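Projects > Reisinger > Reports
Overview Reports Milestones Contact

Kalholm Control Software: Progress Report
January 13, 2026

Wrist-view segmentation now runs at 21 Hz on both arms. Thin parts held between the fingertips remain the hardest class for the mask.

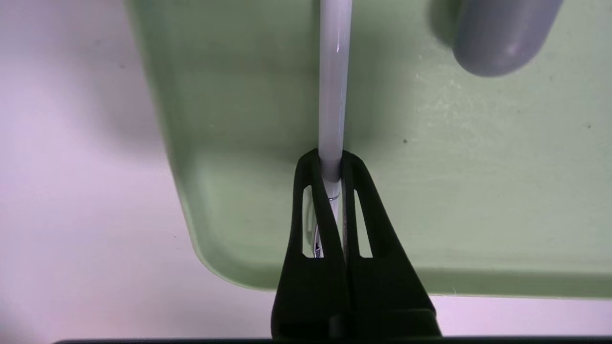
Grasp planning

Codix merged the new approach planner. It rejects any path where the open fingers would sweep a neighboring object.

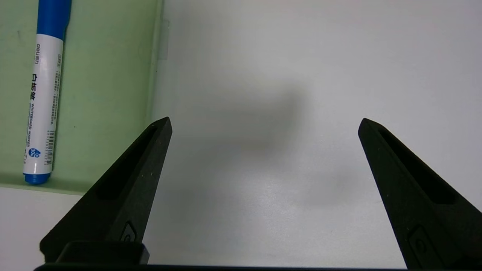
The clearance margin is set to 7 mm and is read from the config file – no rebuild needed. Endano logs both arms against one clock.
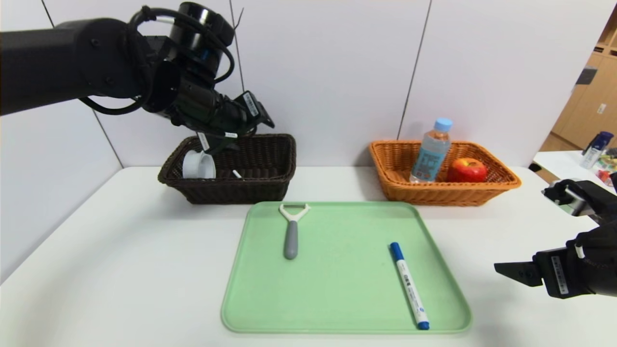 Does the planner handle both arms at once?
Each arm is planned separately, and a shared lock covers the tray area. Joint planning is due in February.

Depth on clear plastic is still unreliable. 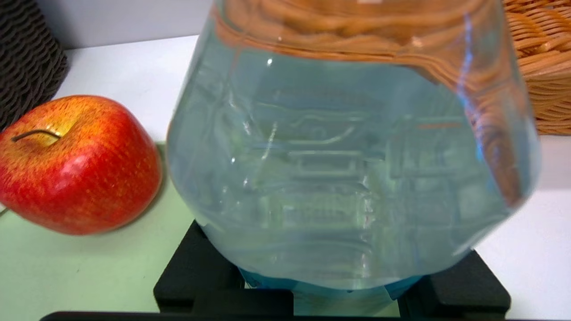

Reading time: 1 min

Of 3917 logged frames, 34 were dropped by the depth filter. A fallback to color edges is in review.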